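Darkemel

Darkemel is a narrative puzzle game for phones and tablets, written and designed by Frida Zoëga and released by the studio Tudov. The player takes the part of an archivist who must decide which of two stored minds is the continuation of a dead woman named Hina. The game is played in short sessions and has no timer, score or failure state.
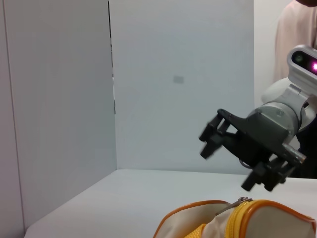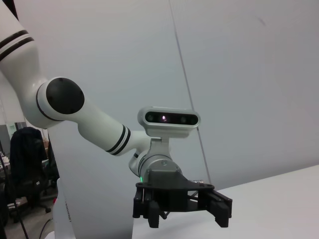

Gameplay

Play is divided into 74 chapters, called drawers. Each drawer holds a set of text fragments, such as letters, receipts, transcripts and medical notes. The player sorts the fragments into two columns, one for each stored mind. A fragment may be placed in one column, in both, or in neither. The two minds, labeled First and Second, comment on each placement and sometimes dispute it.

A drawer closes when all of its fragments have been placed. Closed drawers can be reopened until the end of the current act, at which point their contents are fixed. There are four acts. Optional drawers appear in the second and third acts, depending on how many fragments have been left unassigned.

The puzzle element rests on contradictions. If two fragments in the same column cannot both be true, the mind attached to that column begins to give shorter answers. The game does not mark the contradiction itself. Players must find it by rereading the fragments or by asking the mind direct questions, which are chosen from a fixed list.

Plot

The story is set in Mạch, a river port where the law allows one stored mind per person. A clerical error has left Hina with two. First was recorded before a long illness and Second near the end of it. They share most of their memories but disagree on several events, including the cause of a quarrel with Hina's brother.

The archivist is instructed to certify one record and erase the other. Late in the third act the brother asks for the certification to be delayed, and the player may agree or refuse. The ending depends on this choice and on the state of the columns. In one ending the archivist certifies neither record and both are returned to storage.

Development

Zoëga wrote the first version as a card game with 200 printed fragments. Test players spent much of their time keeping track of the rules, and she moved the design to a phone so that the sorting could be handled by software. The number of fragments had grown to 300 by the time of release, although no single playthrough shows all of them.

The text was written in English. The voices of First and Second were drafted in separate documents and merged only in August of the final year of work. Tudov kept the interface to a single typeface and a plain gray background. Music is heard only between acts.

Themes

The central question is whether a person survives as a body of memories or as something that the memories belong to. The game leans toward neither view. First argues from continuity of character, and Second from having lived through the later events. Critics have compared the sorting mechanic to the branching cases used in philosophy classes, in which one person is copied and both copies claim the same past.

Updates

Version 2 was released on 2025-04-14. It added a text size setting, a log of past questions and a fix for an error that could leave an optional drawer permanently open. Saved games from the first version can be loaded, except those made during the closing scene of the fourth act.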